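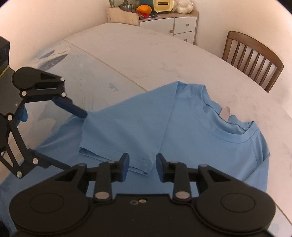
The ferry chapter ran too long, Siebe Goossens wrote, and whoever put the only save point on the far bank of the river had never had to get up for work in the morning.

Orest Hutsuliak read it standing at the kitchen counter with his coat on. It was the first review on the page. He scrolled down to see if there was more and there was. Siebe had played all of chapter one and most of chapter two. He liked the bells. He thought the miller was lying about the key, and if he wasn't, he should be.

Orest took his coat off and sat down.

The game was called Dillach. It was set in 1683 in a river town named Brevov, and you played a clerk sent to find out why the town had stopped paying its taxes. Orest had written it over the winters, with some 4000 lines of dialogue, most of them for people you could walk straight past. The music was by a man in Winnipeg who had since stopped answering email. The demo had gone up in September and until that evening the page had been empty, apart from an automatic notice about file sizes.

The miller wasn't lying. Orest had written him as the only honest man in Brevov. He had the key because the priest had given it to him, and you learned this in chapter five if you went back to the church after dark with the lantern. It was in the script. He opened the script and looked at it anyway.

"He says the key was given to him before he says who died," Siebe had written. "So how does he know it matters?"

Orest found the line. The miller did say that. He said it at the weir, at a point where the clerk hadn't mentioned a death to anyone. It was a mistake in the order of the scenes. He had moved the weir up two winters ago to get the player outdoors sooner, and he had never gone through what it did to the talk.

He could fix it by cutting a sentence. He put the cursor at the end of the sentence and left it there.
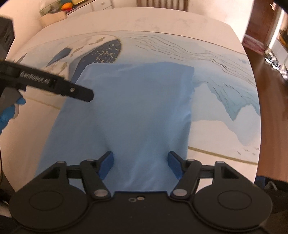 At half past ten he made toast and ate it over the keyboard. If the miller was lying, then the priest hadn't given him the key. Then the priest didn't have to be dead by chapter three. He could be up at the old Lysenko house across the river, where Orest had drawn a lit window and never found a use for it. The clerk would see the window from the ferry. That was a reason for the ferry to be slow.

He wrote until one. The miller got eleven new lines and lost his limp, which had only been there to make people trust him. The priest got a cough you could hear through the floor.

Before he shut the computer down he went back to the page. There was a box for the developer to reply. He typed that he appreciated the notes and that the save point would be moved to the near bank in the next update. He typed that the miller's line was an error and deleted that. He typed it again and deleted it again.

In the end he wrote, "Watch the window on the ferry ride," and posted it.

There was no answer in the morning. He moved the save point, tested it, and found that the ferryman now stood on top of it and couldn't be talked to. He was still working on that when the phone rang, and he let it ring.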